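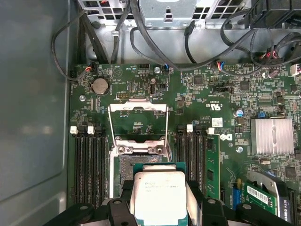

印刷する | メールで送る

ポピュラー音楽史 講義ノート 第11回
バンドが「休む」とき 活動休止とサイドプロジェクトの読み方

前回の続きからいきます。前回は契約の話で終わってしまって、最後の十五分がものすごく駆け足になりました。すみません。リアクションペーパーにも「速すぎてメモが取れない」と何枚も書いてありました(字が怒っていた)。なので今回は、しゃべる予定のことをなるべく文章にしておきます。読めば追いつけるはずです。

1. 「解散」と「活動休止」はどう違うのか

いきなり用語の話です。英語だと break up と hiatus、日本語だと解散と活動休止。辞書的には簡単で、前者は終わり、後者は一時停止。ところがバンドの歴史を読んでいくと、この区別がかなりあやしい。休止と言ったまま二十年たったバンドもあるし、涙の解散ライブをやって翌々年に戻ってきたバンドもあります。

私がおもしろいと思うのは、言葉の選び方が音楽の事情だけでは決まっていないところです。名前の権利を誰が持っているか、レーベルとの契約があと何枚残っているか、ファンクラブの会費をどうするか。そういう事務的なことが「休止」という二文字の裏にぎっしり詰まっています。前回やった契約の話、ここでまた出てきますからね。

というわけで、発表文を読むときは次の点に線を引いてみてください。

・主語は誰か(バンド名義か、事務所か、メンバー個人か)
・期限が書いてあるか
・残っている公演や録音の扱いに触れているか
・個々のメンバーの今後に触れているか

四つめが今日の本題です。メンバーの今後に触れている発表文は、かなりの確率で、もう次のバンドの練習が始まっています。経験則ですけど。

2. 事例:Brarnow と Movevside

今学期ずっと引っぱってきた Brarnow です。ギター二本、オルガン、リズム隊という編成で、長いジャムとハーモニーが売りでした。第4回で聴いた十七分の曲、覚えていますか。寝ていた人がいたのも覚えています。

Brarnow は最後のツアーの前に活動休止を発表しました。文面はとても短くて、「しばらく道を離れます」とだけ。期限なし、理由なし。そしてツアーの後半になると、物販の机のすみに、見慣れない名前の印刷された小さなカードが置かれるようになります。そこに書いてあったのが Movevside という名前です。説明は一切なし。バンド名なのか、アルバム名なのか、ブランドなのか、もらった人にはわからない。

歌っていた Leandro Domínguez の新しいバンドだとはっきりするのは、そのあとです。四月に小さな会場を回る最初のツアーが組まれて、ようやく公式に名前が出ました。

ここで大事なのは順番だと思うんです。普通に考えると、

 発表 → 録音 → アルバム → ツアー

と進みそうですよね。Movevside は逆から来ました。

 うわさ → カード → 小会場ツアー → 録音 → アルバム

つまり、客の前で曲を作ってからスタジオに入った。最初の会場は Plernstead というところで、定員が398人です。Brarnow の最後の公演が大きな屋外会場だったことを思うと、ずいぶん思い切った縮小です。しかも同じ町の同じ会場で何晩も続けてやる。いわゆるレジデンシーですね(板書の綴り、前回間違えていました。residency が正しいです)。

3. なぜ小さい会場から始めるのか

理由はいくつか考えられます。授業で出た意見も混ぜながら書きます。

まず、お金。新しい名前では大きい会場が埋まるかどうか読めません。プロモーターだって慎重になります。前のバンドの名前をポスターに大きく入れれば売れるでしょうが、権利の問題でそれができない場合がある。「元 Brarnow の」という一行を入れるかどうかで、けっこうもめるわけです。

次に、曲。四月のツアーの時点で、新曲はまだアルバム一枚分そろっていませんでした。では残りの時間に何をやったかというと、カバーです。古いソウル、カントリー、ちょっとしたブルース。それから Brarnow の曲も少し。ここ、後でセットリストの読み方をやるときに戻ってきます。

それから、これは私の好みも入っていますが、耳の問題があると思います。何年も一緒にやったバンドには、言わなくても通じる合図がたくさんある。ドラムがちょっと上を向いたら終わる、とか。新しいメンバーとはそれがゼロからです。お互いの音が生で聞こえる距離でやらないと育たない。私も学生のころ下手なベースを弾いていたので(聞かないでください)、ここはやけに実感があります!

先週、ある人が「小さい会場でやるのは、本物っぽさを演出するためではないか」と書いてくれました。とてもいい指摘です。そういう面はあります。入手しにくいチケット、手書き風のポスター、撮影禁止の貼り紙。「あの場にいた」という話の価値が上がる仕掛けですよね。この見方と、さっきの「練習の場として必要だった」という見方は、両立すると私は思っています。どちらかに決めなくていいので、レポートで扱う人は両方の証拠を探してみてください。

4. セットリストの読み方

セットリストは地味ですが、すごくいい資料です。ミュージシャン本人のインタビューは後から話が変わります。悪気がなくても変わります。でもその晩に何を何曲目にやったかは、録音か複数の客のメモがあれば、かなりしっかり押さえられる。

配った表は、Movevside の最初の一年の公演から40公演を選んで曲目を並べたものです。横に見ていくと公演ごとの流れ、縦に見ていくと曲ごとの出入りがわかるようになっています。印刷が薄くてごめんなさい、プリンターのトナーが死にかけです。

見てほしいところを挙げます。

(ア)一曲目
前半はほとんどカバーで始まっています。ところが夏を過ぎるあたりから、新曲で始まる晩が目立ってくる。自信の問題なのか、客が曲を覚えたからなのか。

(イ)Brarnow の曲の位置
最初はアンコールに置かれています。ごほうびの位置ですね。それがだんだん第一部の真ん中に移って、途中で消える晩も出てきます。目玉だったものが普通のレパートリーになっていく。こういう移動は、本人が「もう過去のバンドとは違う」と宣言するより雄弁だと私は感じます。

(ウ)曲名の変化
仮題で呼ばれていた曲が、後で別の題になっています。同じ曲かどうか、歌詞の書き取りと突き合わせないと判断できないものがあります。表で「?」をつけたところは私も迷っているので、聴いて意見をください。本当にください。

(エ)二部構成
途中で休憩が入ります。第一部は短めの曲、第二部は長い即興、という分け方がいつ固まったのか。

注意点もひとつ。客のメモは間違います。暗いし、興奮しているし、飲んでいる人もいる。メモが食い違ったときに多数決で決めたくなりますが、全員が同じ掲示板を見て書き写していることがあるので危ないです。誰が誰を写したのかを考えてください。史料批判というやつで、中世史でもロックでもやることは同じです。

5. 名前の話

Movevside という名前、どう読むんですかと毎回聞かれます。私はムーヴサイドと読んでいますが、本人は客によって違う発音で答えていたらしい。困った人です。ファンのあいだでは v がひとつ余分だとか、いや誤植がそのまま残ったんだとか、いろいろ説があります。どの説も出どころが確認できないので、レポートには「諸説ある」以上のことは書かないように。

名前でもうひとつ。Domínguez の í にはアクセント記号があります。英語圏の古いチラシではたいてい落ちています。検索するときは記号ありとなしの両方でやること。これだけで見つかる資料の数が全然違います。卒論で似たことをやる人は覚えておいて損はないです。

アルバムは Hadgu という小さなレーベルから出ました。レーベルが小さいと何がいいかというと、一枚目と二枚目を間をあけずに出す、なんていう無茶が通ります。ツアーで曲がたまりすぎていたので、電気の一枚とアコースティック寄りの一枚に分けたわけです。LPの初回盤には番号が振ってあって、私のは1099番です。自慢ではありません、少し自慢です。

6. 「ソロ」とは何が違うのか

フロントマンが新しく始めるとき、選択肢はざっくり言って個人名義か新バンド名義かです。個人名義のほうが客には見つけてもらいやすい。それでもバンド名をつけるのは、どうしてでしょう。

作曲のクレジットを見ると手がかりがあります。Movevside の一枚目は、ほとんどの曲が Domínguez とギタリストの共作になっています。オルガン奏者の名前が入っている曲もある。Brarnow 時代は兄弟げんかみたいなクレジット争いがあったと前に話しましたよね。それを踏まえると、新しいバンドで共作の比率が上がったことには意味がありそうです。

ただし! クレジットは実際に誰が書いたかの記録であると同時に、誰にお金がいくかの取り決めでもあります。仲良く分けた結果なのか、本当に一緒に書いたのか、クレジットだけでは区別できません。ここを飛ばして「民主的なバンドだった」と結論を書いてくるレポートが毎年あります。気持ちはわかるけれど、減点します。

7. 今日聴くもの

順番は変えるかもしれません。

・Brarnow、最後のツアーから一曲(客の声が大きいので音量注意)
・Movevside、Plernstead 初日の一曲目
・同じ曲のアルバム版
・アコースティック盤から、時間があれば

二つめと三つめは続けてかけるので、テンポと歌い出しの位置を比べてください。アルバム版のほうがほんの少し遅い。それから間奏のオルガン、ライブだとギターを追いかけていたのが、スタジオでは先に出ます。どっちが好きかも書いてくれると私が喜びます。

8. 課題

自分で選んだバンド(ジャンルも国も自由)について、活動休止または解散の発表文をひとつ見つけて、第1節のチェック項目に沿って読んでください。そのあと、メンバーの次の活動の最初の公演の曲目を調べ、前のバンドの曲がどこに置かれているかを報告すること。曲目が見つからない場合は、どこを探して見つからなかったのかを書けばそれも成果として認めます。

提出は2026年7月4日まで。紙でもメールでもいいですが、メールの人は件名に学籍番号を入れてください。「先生へ」という件名のメールが去年たくさん来て、誰が誰だかわからなくなりました。

次回はドラマーの話をします。ドラマーが替わるとバンドの何が変わるのか、手を動かして確かめるので、机をたたいても怒られない教室に移る予定です。教室番号は掲示を見てください。

このページを印刷する | このページをメールで送る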